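Moved our broadband from Keltell to Womevent last week. A few notes for anyone in Clurkside thinking of doing the same.

I'd been with Keltell for 10 years and never looked at the bill properly. Over that time it had crept up and I just let it.

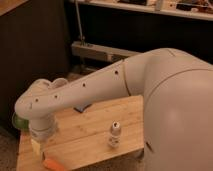

Out-of-contract price was the problem. My deal ended in May and they moved me to the standard rate. The letter did say so, in small type on the back.

Rang them first. On hold for ages, then offered a discount if I signed for 18 months. I asked for it in writing and it never came.
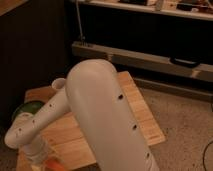 White arm, light wooden board, beige carpet.

Womevent wanted an address, a bank card and a start date. You don't have to ring the old company to cancel if the new one handles the switch, but check that yours does. Mine did.

The new router came by post. Give it the same network name and password as the old one and most of your devices will join without any fuss. The printer didn't.

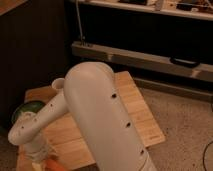
Same board, dim light.

Worked out the saving last night. £164 over the year, after the final bill from Keltell. I'd have had that sooner if I'd put the end date in the calendar.

We were offline for 3 hours on the day. Plan for that if you work from home.

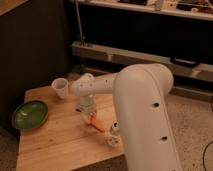
Do you have to send the old router back?
Keltell want theirs returned and will charge if it doesn't arrive. They post you a bag for it. Get proof of postage and keep it until the final bill is settled.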